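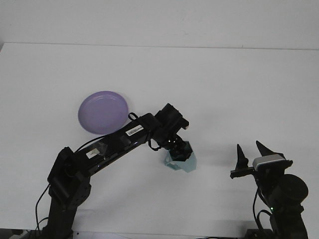

Lavender plate on the white table, the six-sided cup just above it

Cup and saucer don't match up. Fix the plate or buy another?

Posted by Divya Joseph

I have a round lavender plate with a raised rim, and I want to use it as a saucer for a pale blue-green cup with six flat sides. They were not sold together. The cup slides when I carry the two across the kitchen, and I've had 2 spills since I started using them. I would like to keep both. Is there something I can put on the plate, or do I need a saucer with a well in it? The table is plain white and shows every drip.

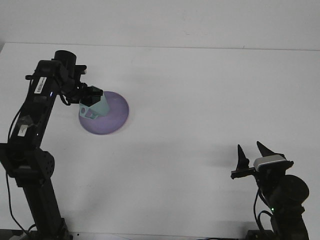 Nadar, March

Vimala Hegde

Keep the plate. Cut a circle of thin silicone shelf liner a little smaller than the inner ring and lay it in the middle. Don't glue it, you'll want to lift it out and wash under it. I did this with a Lendine plate that was too slick and it has held up for 8 months. Wash the liner by hand and let it dry flat.

For the table, wipe drips right away with a damp cloth. Baking soda paste takes care of tea rings on most white tops, but try a corner first. 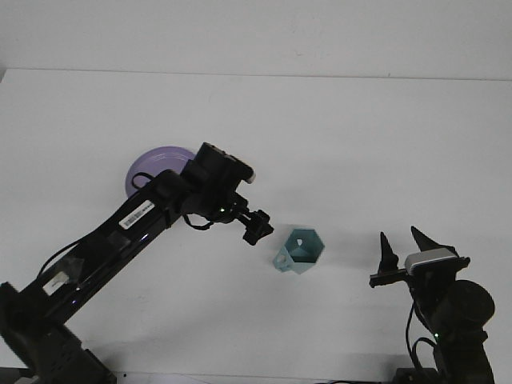 Does the cup have to sit in the exact center of the plate?
Anywhere on the flat part is fine, as long as no part of the base is up on the rim.

Vignesh Murthy

Just get a new saucer. Titia has them.

Lavanya Murthy

A new saucer may not help. The ones with a well are made for round bases, and a cup with corners will rock in it. Measure corner to corner across the bottom of the cup, then measure the flat part of the plate. If the cup fits with room to spare, the liner is all you need.

Also check the bottom of the cup for bumps. A few strokes with fine sandpaper will take those down.
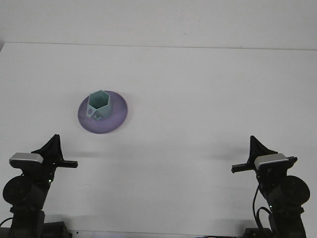
Related: Getting tea stains out of a pale cup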